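Storing a Home Movie Collection: Discs, Tapes and Film Cans

Last updated December 11, 2023

These notes cover the storage of DVDs, Blu-ray discs, VHS tapes and small-gauge film in an ordinary house. They assume a collection of a few hundred titles and no dedicated climate control.

Location

Choose an interior closet or a shelf on an interior wall. Attics get too hot in summer and basements are usually too damp. Keep relative humidity between 30 and 50 percent, and place a cheap hygrometer at the back of the shelf, where air moves least. Direct sunlight fades cover inserts within a season and can damage the dye layer of recordable discs much sooner than pressed ones.

Tapes should stand at least a foot away from loudspeakers, motors and transformers. Discs are not affected by magnetic fields.

Shelving

A standard DVD case is a little over half an inch thick and 7.5 inches tall. A Blu-ray case is shorter, at about 6.75 inches. If both formats go on one unit, set the shelf pitch for the DVD case and allow half an inch of clearance for fingers. My own unit is a Plomholm with 649 cases on it, and the long shelves needed a center support after the first year. Particleboard sags under this load when the span exceeds 30 inches.

Shelve cases upright and snug, without forcing them. A case that leans for years will warp at the hinge, and the disc then lifts off the hub in transit. Tapes also stand upright, fully rewound, with the full reel at the bottom.

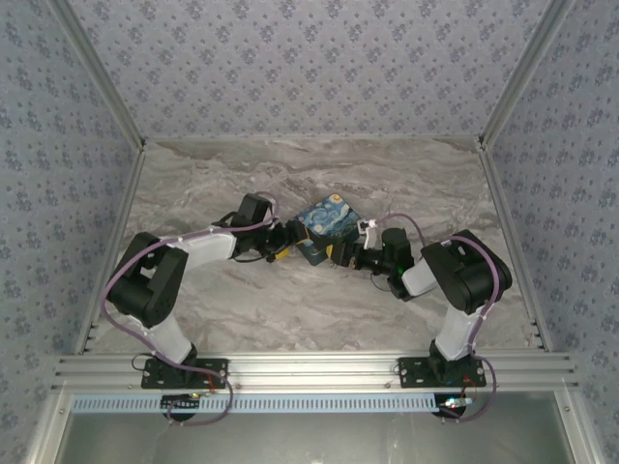 Box sets are the awkward part of any film collection. The outer slipcase is usually thin printed board, and it fails first at the corners and along the open edge. Pull a set from the shelf by both sides, never by the top lip. Square boxes waste depth on a shelf cut for single cases and are better kept together on one deeper shelf. Dark, fully printed designs, such as the swirling Starry Night-style blue and yellow on the small box in the photo, show white wear lines at the folds sooner than pale ones do. A clear polyester sleeve cut slightly oversize prevents most of this. Avoid soft PVC sleeves, as the plasticizer can lift ink.

Cleaning discs

Blow off loose dust first. Wipe with a clean microfiber cloth in straight lines from the hub to the rim. Circular wiping can leave a scratch that follows the data track, and the player's error correction handles that poorly. For fingerprints, use distilled water with one drop of dish soap, then rinse with distilled water and dry. Do not use acetone, window cleaner or furniture polish.

Vinegar smell in film cans

Acetate film that smells of vinegar is decaying, and the vapor speeds decay in neighboring reels. Move the affected reel to a separate room. Use vented plastic cans and replace rusted metal ones. Annelies Van den Broek lent me her acid test strips for a batch of 18 reels; the strips change color after a day in a closed can and are far more reliable than the nose. Reels that test high should be scanned before anything else is done with them.

Labeling and inventory

Write on the case or the can, never on the disc surface with a ballpoint. A soft felt-tip marked as safe for discs may be used on the clear inner hub. Number the items in order of acquisition and sort them on the shelf however you like. A plain spreadsheet with number, title, year, format, region code and shelf is enough.

Check one shelf each December. Play a few minutes from the start, middle and end of each recordable disc, and copy any that stall.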